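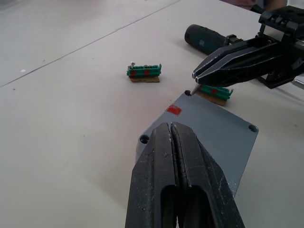
Questions before you book

What time is check-in?
From 3 pm. Earlier if the house is ready, text us that morning. Check-out 11 am, bit of slack in February.

How far to the beach?
300 m from Garrido, downhill. Pluvent is further up, 15 minutes on foot, better view though. Flip-flops not great on the path, loose stones.

Is the pool heated?
Garrido yes, April to October. Pluvent no. Sorry.

Deposit?
200 euros, card hold, released after check-out. Banks take there time with it, nothing we can do on our end.

Can we bring a dog?
One, small or medium, Pluvent only. Not on the beds please.

Do we need a car?
For Pluvent, yes. For Garrido you can manage. Bus stops at the bottom of the hill, last one up is 9:40 pm. No bus Tuesday.

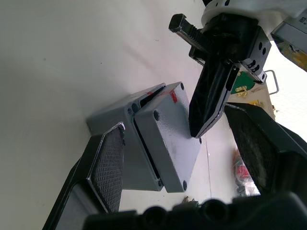 Seul-gi Yeon wrote to us that the 9:40 left early and she ended up walking with two suitcases, so please say be at the stop by half past. Fair enough. Be at the stop by half past. Or ask Anselmo for the taxi number, he answers till 11.

Is there wifi?
Both houses. Fine for calls at Garrido, slower at Pluvent, esp. on the lower terrace.

Cleaning and towels?
Included. Sheets changed once a week, pool towels whenever you ask. Extra clean is 23 euros, tell Anoma the day before.

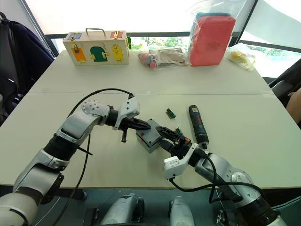
Gray box, held by the gripper on the right.

Can you get groceries in for us?
Yes, send a list two days ahead. You pay the reciept, no markup. Water, bread and coffee are in the house anyway.

Cancelation?
Full refund up to 15 days before. After that half. Changing dates is free if we have the room, just write.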